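Can a machine fold my sweater yet?

My neighbor Ferenc Kun believes that in two years he will never touch a laundry basket again. I work with packaging machines at Kastmont, so he likes to ask me about this over the fence. My answer is always the same: a box is easy, a sweater is very hard.

A box has the same shape every morning. Clothes have no shape until you give them one. You must find a corner, and often the corner is under something else.
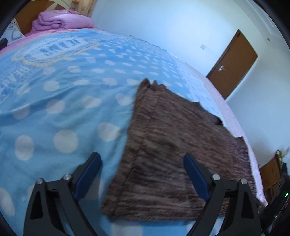

At work our line closes 284 cartons in one shift and it stops maybe once. If I put knitwear on that line, it would stop at the first piece. The cartons come to us already facing the right way – we pay a supplier for that.

Kinga Mészáros, my colleague from the Grurnow plant, is more hopeful than me. She says that spreading the garment flat is most of the job, and the folding after it is only a few straight moves. I think she is right about the folding. But a bed is soft, the sheet under the sweater moves too, and a knit stretches when you pull it by the sleeve.

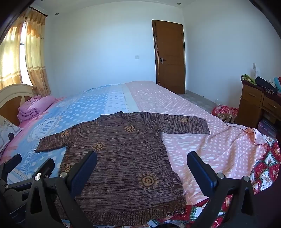
I tried to measure myself at home one evening in February. One sweater took me 17 seconds, and I was not hurrying. For a machine I would accept ten minutes, if it can work while I am out and does not pull the threads.

So I told Ferenc to keep his basket for now. He wants to bet a dinner on it, and I said yes, but we have not agreed who will wash the tablecloth.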